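Small Furniture, Small Rooms: What Fits Next to a Bed
Final project report, Interior Products Studio
By Gwenllian Wogan, with Bleddyn Prothero and Iestyn Bellis

How we picked the topic

Our group wanted to do chairs, like every other group, and then Iestyn pointed out that we had all complained about our nightstands in the first week. Mine is a stool. Bleddyn's is a stack of textbooks with a lamp on top (it has fallen over more than once!). So we went with bedside tables, and more exactly with the drawer, because that's the part everybody seems to have feelings about.

What we did

We had one semester and 3 tables to look at. We called them Stotis, Standale and Villero so we wouldn't have to keep saying "the round one" and "the heavy one" in meetings. For each table we opened and closed the drawer, put ordinary bedside stuff on top and in it, and wrote down whatever bugged us. We also sent a short survey around the dorms and got 30 answers back, which was way more than I expected for a survey about nightstands.

The question I liked best was "What's in your drawer right now?" People wrote chargers, cough drops, old birthday cards, one sock. Most people said they keep the things they really use on top and the drawer is for stuff they don't want to look at. That changed how we thought about the whole project -- we had been treating the top as the extra and the drawer as the main event.

What we found

Standale was out early. The drawer had no stop, so if you pulled it half asleep it landed on your foot. Iestyn tested this by accident. Villero had a nice deep drawer, but the top was so small that a phone and a glass of water were already fighting for space.

Stotis was the one we kept coming back to. The rounded top is easier on your hip when you squeeze past it, and the metal legs leave open floor underneath, so you can get a broom in there. The drawer runs on metal slides. My one complaint is that a desk phone with a curly cord takes up a lot of the top, and then you're back to putting your book on the floor. 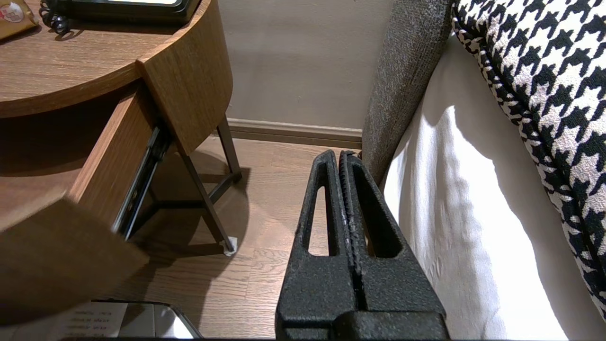

Figure 1. Bedside table with the drawer open, showing the slide rail and the dark metal legs.

Mr. Maddocks asked us at the midterm review why we cared so much about the feet. Well, we dragged all three tables across the studio floor and listened! Caps make a huge difference at night if you have a roommate. We added that to our list after the review.

What we would change

For our own design we kept the rounded top and the open legs and made the drawer a bit shallower, so things don't get lost at the back. Bleddyn wants a notch in the rear edge for charging cables. I'm still not sure about it, but he drew it so well that it stayed in. The cardboard model took us 22 hours, and a good part of that was cutting the curve again and again until it stopped looking like a potato. The drawings are in the studio binder, and Iestyn has the survey answers if anybody wants to read about the sock.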